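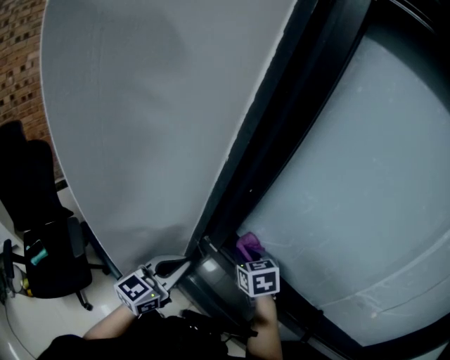
Numodport: lining up head and gripper cameras for two-handed wiping
Project report, Stirnik Robotics Lab course
2026-10-25

What we set out to do

Our project was a piece of software called Numodport. It takes recordings made with a pair of hand-held grippers and a head camera, and turns them into one clean set of tracks that a robot policy can learn from. For every moment in a recording we want to know where the left gripper is, where the right gripper is, and how far apart they are. That last one matters a lot for wiping, where one hand often holds something steady and the other moves the cloth.

We started from Gellosetti, the tracker last year's group wrote. It does a great job with one gripper and falls apart with two, mainly because it assumes any marker it sees belongs to the same cube. Fixing that took us most of March, and it was the most fun any of us had in a lab course!

How it works

The code has three stages. The first finds the square markers in the head view and groups them into cubes, using the known layout of the faces. The second works out the motion of each gripper from its own camera. The third puts everything on one clock and blends the two sources, trusting the cubes when they are in plain view and the gripper cameras when they are not.

We wrote the blending step as a sliding window that looks at 20 frames at a time. A longer window gave smoother paths but rounded off the quick turns at the end of each wipe, and those turns were exactly what we wanted to keep.
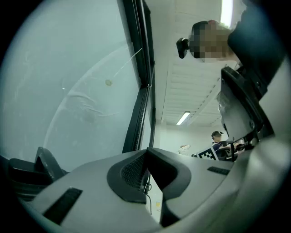 Motion from the gripper cameras was the hard part. The lens is very wide, so we had to swap our first camera model for a proper fisheye one before anything made sense. Then we ran into the background. A smooth panel gives the tracker almost nothing to hold on to, so it goes looking for detail elsewhere and finds the ceiling. Those long parallel grooves all look alike, and our matcher would happily jump from one to the next and report that the gripper had slid sideways. We now throw out matches that only agree along one direction, and we mask the gripper's own housing and fingers so they can't vote for "not moving." A marker half hidden behind the housing gets dropped too – a corner we have to guess at does more harm than no corner.

Results

We ran Numodport on 46 recordings and replayed each one in the Trajkovski viewer, with the two paths drawn over the head view. Swapped cubes, our biggest headache with the old tracker, are gone from the whole set. In 2 recordings the left path still drifts when both cubes leave the head view together, and the blending has nothing to pull it back. The viewer now colors those stretches orange, so whoever trains on the data can cut them.

Still open

The clock offset is found once per recording, and we would love to estimate it continuously. The mask is drawn by hand and has to be redone if a camera gets bumped. We also never tried feeding in the finger opening, though the hooks are in the code (look for the empty width field in the track file). The config files and replay scripts are in the project folder, along with a short guide for getting the viewer to run.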